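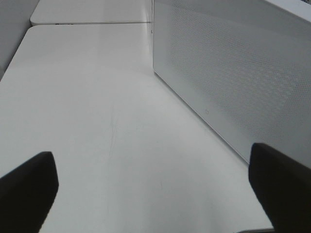 Ticket 471 / Grippers and wrist cameras / Rivamthorpe

Opened 25/05/2026 by Shahram Yazdani

Good morning Benoît, and sorry to start your Monday with this one! The Onum cell is stopping again with "finger position mismatch" when it opens wide over the white table, just before it would go down for a part. Both black pads show in the wrist view, well apart and holding nothing, so I'm fairly sure they do open. The width readout says 38 at that point, and I have 464 cycles in the log since the last reset (I'd hoped for a good many more, I must say).

So far I've wiped the pads, reseated the wrist cable and run the homing routine twice. Same stop, same place. I left the perforated panel where it stands, as I didn't want to upset your alignment.

Reply, Benoît Barbier

Thank you Shahram, lovely clear notes as always. We had this in April on the Hijazi cell and it was the saved open position, which had drifted after a pad change. Could you teach it again with the fingers fully open, save, then power the gripper off and on? Please leave the faint scratches on the table alone for now, they won't matter to this fault.

Status: waiting on Shahram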